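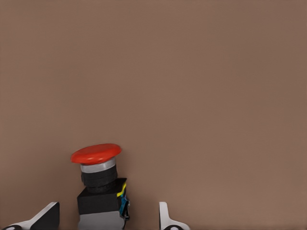

빨간 비상정지 버튼과 양옆의 로봇 손가락. 컴퓨터로 그린 시뮬레이션 화면이에요.

안녕하세요, 친구들! 나는 트레스데일이라는 작은 연구실에서 로봇 팔을 가르치는 일을 해요. 우리 로봇 이름은 '사데기'예요. 오늘은 사데기가 크게 사고를 칠 뻔한 이야기를 해 줄게요.

먼저 비상정지 버튼부터! 에스컬레이터 옆에서 빨간 버튼을 본 적 있죠? 공장 로봇 옆에도 그런 버튼이 있어요. 버섯처럼 넓적해서 급할 때 손바닥으로 탁 칠 수 있답니다. 누르면 로봇이 멈춰요. 그리고 대부분은 버튼이 눌린 채로 걸려 있어서, 사람이 일부러 풀어 줘야 다시 움직일 준비가 돼요.

그날 나는 컴퓨터 속에서 사데기에게 버튼을 살살 집는 연습을 시키고 있었어요. 컴퓨터 속에서는 3,000번을 떨어뜨려도 부서지는 게 없으니까 마음이 편하죠. 연습이 꽤 잘돼서 나는 신이 났고, 같은 프로그램을 진짜 로봇 팔에 넣어 봤어요.

그런데 이게 웬일이에요! 팔이 버튼 앞에서 멈추지 않고 책상 쪽으로 쭉쭉 내려가는 거예요. 옆에 있던 파르바네 가파리 선생님이 벽에 달린 진짜 비상정지 버튼을 탁! 쳤고, 팔은 책상에서 2센티미터 위에 딱 멈췄어요. 휴, 내 심장도 같이 멈추는 줄 알았다니까요.

왜 그랬을까요? 컴퓨터 속 책상이 진짜 책상보다 5센티미터 낮게 그려져 있었어요. 숫자 하나가 틀렸는데, 로봇은 그걸 모르고 '책상은 아직 저 아래에 있어' 하고 믿은 거죠. 로봇은 우리가 알려 준 대로만 세상을 알거든요. (틀린 숫자를 적은 사람은... 네, 나예요.)

우리는 버튼을 바로 풀지 않았어요. 먼저 다친 사람이 없는지 살피고, 팔 근처에서 모두 물러난 다음 숫자를 고쳤어요. 버튼을 푼다고 고장까지 고쳐지는 건 아니니까요. 그다음엔 아주 느린 속도로 다시 해 봤고, 이번에는 팔이 제자리에서 멈췄어요.

여러분도 로봇이 움직이는 곳에 견학을 가면 선 안으로 들어가지 말고, 비상정지 버튼이 어디 있는지 어른에게 물어보세요. 장난으로 누르는 건 안 돼요! 하지만 누가 위험해 보이면 큰 소리로 "멈춰요!" 하고 외쳐 주세요. 나는 요즘 새 프로그램을 돌리기 전에 꼭 자를 들고 책상 높이부터 재요.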